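Month three with the Bellamy - was the home plan worth it?

So a few of you have been asking about the Bellamy ever since I mentioned in February that I'd signed up for the Proltgate home plan. I pay $45 a week on top of the $2000 deposit (I know, I know) and for that you get a full-size robot with two arms, two legs and a whole lot of opinions about where a plate should go.

Dishes are what I wanted it for, so dishes are what it gets. I leave the dishwasher rack pulled out and it works between that and the drying rack over the sink.

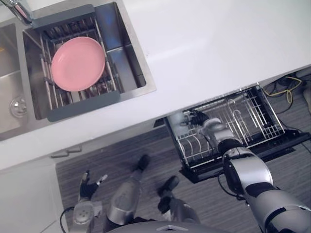 The speed is my main gripe. If you're picturing something that whizzes through the kitchen while you make coffee, lower your sights a bit! I can drink the coffee, answer my email and let the dog out. But it's careful, and in 3 months I've lost 2 glasses, which beats my own record by a mile.

Setup was easier than I expected. Mervyn Heywood came out from the Clotelness office and spent a whole afternoon going over the joints and cables with me, and he never once made me feel silly for asking the same thing twice.
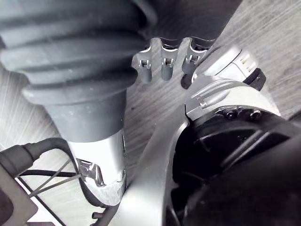

He also told me to wipe the dust off the metal parts with a dry cloth and leave the rubber ones alone, so that's my entire maintenance routine. The manual has 45 pages on the subject. I've read two.

I did look at the Ivach before I signed. It's cheaper, but you have to buy the hands separately, and for kitchen work the hands are the whole point.

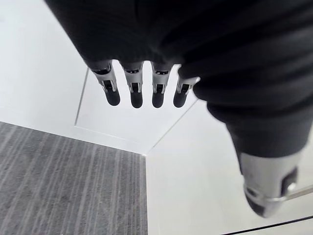 My sister still thinks I should've bought a nicer dishwasher and kept the change. Maybe! I'm keeping the plan through the summer anyway, and I want to try it on laundry next - starting with towels.

Recent posts
Is the Ivach starter kit any good?
My slow cooker chili, finally written down
Moving day at Clotelness

Sign up for the newsletter and get new posts in your inbox. Unsubscribe any time.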